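Search tickets by number or keyword
Go

Ticket 104 – Tiltance arm, table tidying routine
Status: Open
Site: Diltwood

Hi all, thanks for being so patient with me on this one. I've now had a proper go at the "put the table back" job, where the arm is meant to line things up along the wall and leave the front clear for folding or sorting. It's a chore I'd dearly love to hand over, and I think we're closer than we were in October, but I wouldn't leave it alone with the good dishes yet.

I ran the routine 34 times with the Vakus planner on its default settings. It finished 23 of them without me stepping in. Most of the rest stopped on a grip fault, and three stopped for no reason I can find in the log. 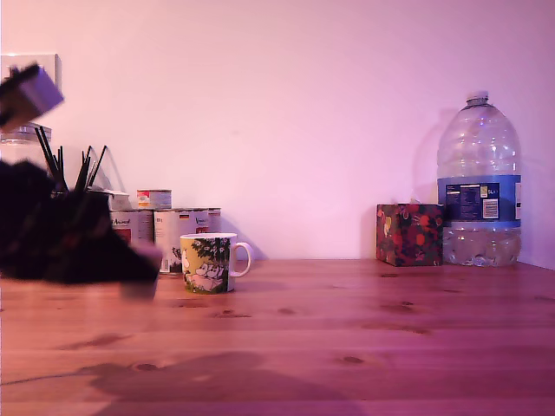
Grip planning seems to be where we lose the most time. The planner is happy enough with anything square that has room on both sides – a tissue box, say – but it dithers terribly over a mug standing right in front of the cans, even with the handle turned out to the right. I've tried dropping the approach speed and it dithers just the same, only slower.

Next I'll load the Noiphan grasp set and rerun the lot. Could someone tell me whether I need to recalibrate first? The manual says yes on one page and "optional" on another, and I'd rather not lose an afternoon to it.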